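Print this story | E-mail to a friend

WASH DAY
by Nest Howells

Friday, and the bus was late, and by the time Dewanti got to the club room Junpei was already under the bench with a torch in his teeth.

"Don't touch anything."

"I wasn't going to."

"You were going to touch something."

She put her bag down. Chips in it, going cold. Four hours till the judges from Reltley rang in, and the arm still had a twitch in it. Left shoulder. Every time they sent it home it gave a little shrug, like a boy being told off.

"Try it now," said Junpei.

She tried it. Shrug.

"Did it do it?"

"It did it."

He said something in Japanese, which he only did when it was bad. He'd come over from Chiba at nine years old and he swore in it and counted in it and that was all, he said, the rest had leaked out.

Zuzanna came in with her coat still on. She had the log book, run 415 at the top of the page in red, and the whole of July behind it. Linanano, they'd called the thing, after a long argument and a vote Zuzanna said was rigged. Linanano does the washing. It had sounded so easy in the spring. Trarnham School Robotics Club, entry number 19, household task, free choice.

"My mum does it while she's on the phone," Dewanti had said then. "How hard can it be?"

Hard. Socks were out by the second week. Then towels. Then anything with a button.

"We go with cloths," said Zuzanna now. Coat off, finally. "Cloths only. Tray, pick, drum. No heroics."

"I had a shirt working."

"You had a shirt working once, Junpei."

Silence. The strip light buzzed. Out in the corridor somebody was dragging chairs.

They set it up again. Nobody talked much. Dewanti read out the numbers and Zuzanna wrote them down and Junpei stood with his thumb over the red stop button, white at the knuckle.

Go.

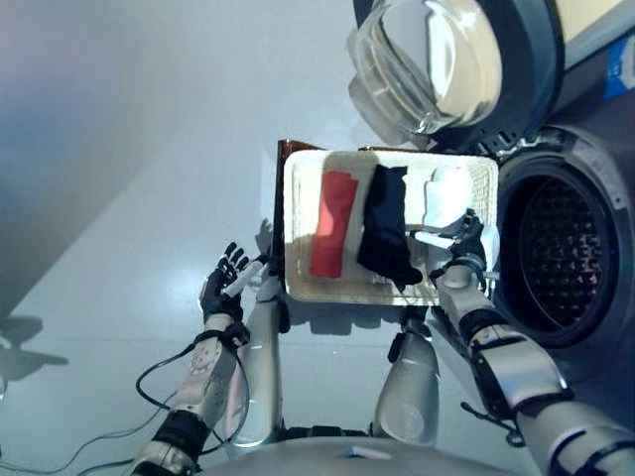

"Why is it going for the white one first?" asked Zuzanna.

"Shortest reach," said Junpei. "We told it to start with whatever's nearest the drum and work back along the tray."

"Did we?"

"Dewanti did. Last night. Look in the book."

She looked in the book. There it was in Dewanti's awful handwriting, half past ten, a tea ring round it. Nearest frist.

The fingers pressed in. Dewanti found she was pressing too, her own hand shut tight in her pocket round the bus ticket. Come on. Come on, you great lump. She thought of Miss Ishida saying in assembly that the club was a hundred per cent effort, and Junpei muttering that effort wasn't the same as torque.

"It's slipping."

"It's not slipping."

"Thumb off, Junpei."

"My thumb's not on it!"

"It's nearly on it."

He held it up for her to see. It was shaking a bit. She'd never seen that before, and she looked away quick, at the wall, at the clock, anywhere.

The motors changed their note. Lower. You got to know that sound, it was the one it made when it had hold of something and had decided to keep it.

The phone rang in the office.

None of them moved. It rang and rang. Then Miss Ishida's shoes, fast, and her voice through the door, very polite, the voice she had for parents. "Yes. Yes, speaking. No, they're in the middle of one now, could you posibly hold?"

Dewanti held her breath. Zuzanna had the pen on the page and hadn't written anything, just a dot, getting bigger.

"Home after this," Junpei whispered. "If it drops it in, it goes home after."

"And the shoulder?"

He didn't answer. Dewanti reached behind her without looking and got a chip out of the bag, stone cold, and ate it, and waited for the shrug.

3 comments

marrowfat: Is there a part two?? You can't leave it there with the phone off the hook

T. Lacey: My daughter's in a club like this and the cold chips are spot on. Typo in "frist" but I think that one's on purpose?

Nest Howells: It is! The other one wasn't. No part two yet, sorry.

Contact the editors | © Trarnham Short Fiction Page | Back to top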